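Kelirach gripper trials – working group minutes
June meeting, Naltport office, 2 p.m.

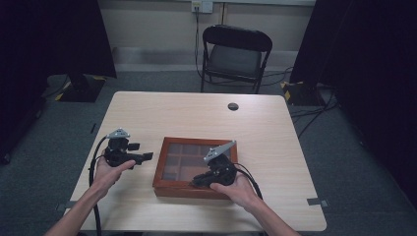

Hand-held grippers at the glass-lidded box, trial table, Naltport.

Attending: Aroha Hoani (chair), Maxine Stubbs, Tane Gilchrist, Brodie Rakena (minutes)
Apologies: Declan Dunstan, who sent written comments on item 3

1. Minutes of the last meeting
Accepted with one change. Under item 4, "Iltia jaws" should read "Nyarko jaws". Brodie to fix the copy on the shared drive.

2. Progress on the comparison
Tane reported that recording with the short jaws is finished for the glass-lidded box. The total stands at 319 usable runs. Recording with the long jaws has started and is at 100. He expects the long set to go slower. The tips are more flexible and the operators take longer to settle on the edge of the lid.

Maxine asked whether the runs where the operator used one hand to steady the box and the other to lift were being kept separate from the runs where both hands lifted. Tane said they carry different labels but sit in the same folder. Agreed to split them before anyone starts on the numbers.

Aroha asked that operators stop swapping left and right units between sessions. The left unit has a slightly stiffer trigger and the difference shows up in the closing times. Tane will put a strip of tape on the left one.

3. Jaw pads
Declan's comments were read out. He prefers the softer pad on glass and thinks the harder pad should be dropped from the trial now. Maxine disagreed. The harder pad slipped on the lid but did well on the wooden frame of the box, and the next task is mostly wood. Brodie pointed out that the softer pads are wearing at the corners and there is one spare set left.

Agreed to keep both for the time being. Maxine to order two more sets of the soft pads from Nyarko and ask whether they can supply them with a square corner.

4. Tracking
Tane said tracking drops out when the two units come close together, mainly when one marker plate passes in front of the other. The worst case is a grip across the top of the box with the second hand coming in low. He lost around 2 seconds in several of the recordings and marked them as doubtful.

Options discussed:
– tilting the plate on one unit further back
– asking operators to come in from the side
– a second view from the other end of the table

Aroha did not want operators told how to move, as the point is to see what they do when left alone. Tilting the plate will be tried first. The mount will need to be measured again afterward and the new values sent to Maxine before any recording is done with it.

5. Controller software
Maxine has moved the logging machine to Iltia build 2805. Start and stop are more reliable and the width readings no longer freeze at the fully closed position. The calibration screen still asks for the unit number twice. She has reported it and has had no reply.

Older recordings do not need converting. Brodie asked for a note of which build was used for each session. Maxine will add it to the log sheet.

6. Cables
Short discussion. Tane would like longer cables on both units. Operators say they notice the pull when reaching across to the far side of the table. Brodie to get a price for longer ones and find out if the length affects the signal.

7. Other business
Aroha needs a one-page summary for Kelirach before the end of the month. Results so far only, no recommendation on pads or jaws. Tane to draft, Maxine to check the figures.

Room booking has been extended to cover the long-jaw set.

Actions
Brodie – correct last minutes; price for longer cables
Tane – split one-hand and two-hand runs; tape on left unit; tilt plate and measure again; draft summary
Maxine – order soft pads; add build number to log sheet; check summary figures
Aroha – reply to Declan on item 3

Next meeting: same room, same time, once the long-jaw recordings are done.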